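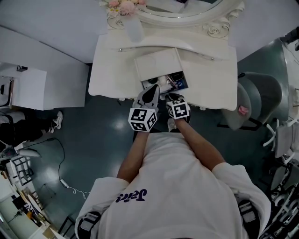
Duvbridge visit, Thursday. Notes typed up on the train so excuse the mess.

Got to Droniren a bit after nine. Badge, coffee, straight down to the floor. Abelardo Valdebenito did the tour, Olga Ocampo joined for the method part – she's the one to email with questions.

The idea in short: no robot during collection. People do the household tasks themselves, with instrumented gloves or a hand-held gripper, and the square printed markers let the cameras work out where the hand or tool was. Policy gets trained on that, then moved to an arm. They call the pipeline Drikton. So far 2455 demos, 67 of them thrown out for lost markers, mostly hands going too deep into drawers.
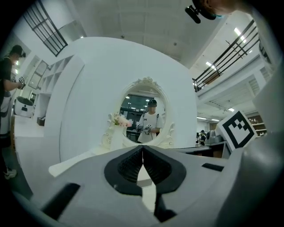 Mirrors were my big question. A marker can show up twice, once real and once reflected, and the tracker has to pick. Olga says they fit the tool path over time and drop any pose that jumps more than 300 mm between frames. Crude but she's happy with it. Ledesma (their older method) just masked the mirror by hand, took forever.

Gloves vs gripper – gripper data transfers better, gloves are quicker to record. They're mixing both now, 13 tasks, vanity drawers beeing the hardest. No numbers on the mix yet, Olga wants a second test site first.

Didn't get to see teh arm run. Abelardo offered another slot in November, will ask for the afternoon.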